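Writing About Musicals: course handout, session 2
Tutor: Tudur Pritchard

Welcome back, everyone! Last week we talked about what a review is for. Tonight we get on to the bit I love most, the opening number, and how to write about it so that a reader who has never heard a note can feel the lights going down.

Before we meet again, please listen to the first 11 minutes of Furtună. The recording with Anca Ardeleanu as the lighthouse keeper's daughter is the one to get hold of (the later one drops a verse, and it's a verse we need). Listen once straight through with your pen down. Then go back.

What an opening number has to do

It has to tell us where we are and whose evening it is. It also has to teach us how to listen. If people are going to sing in the middle of an argument later on, the show should let us know early, and Furtună does it inside a minute: two fishermen quarrel about a net, the quarrel picks up a beat, and off we go. Wonderful stuff.

Compare Wirkum, which makes us wait. There's a spoken prologue, then a hymn, and the first proper song doesn't turn up until the schoolroom. I used to think this was a mistake. I've come round to it completely, and I'd love someone to argue with me.

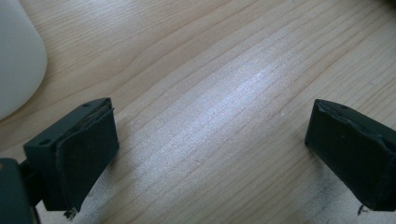 Pale wooden tabletop with darker grain lines.

The "I want" song

Usually the second or third number. Our lead tells us what's missing from their life, and from then on we're keeping score. Margareta Pascu's lyric for "Over the Harbour Wall" is the best one I know for teaching, as she never uses the word "want" at all. Look at the verbs: climb, borrow, owe. By the last chorus "owe" has changed its meaning, and the tune goes up a step to meet it!

When you write about a song like this, quote very little. A line and a half is plenty. Spend your words on what the singer does with it: where the breath comes, whether the orchestra helps or gets in the way.

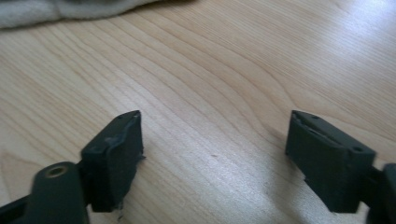

Jamie Ashworth asked last time whether you need to read music to do this well. No! You need to be able to say "it gets quieter and the strings stop", and to say it at the right moment in your paragraph. "Haunting" and "soaring" are banned until June.

For next time

Write over 20 lines on the opening of either show. Present tense, please, and put the title of the song in your first sentence. Bring a printed copy for Maricica Filip, who is taking the second half of the class and will be looking at finales.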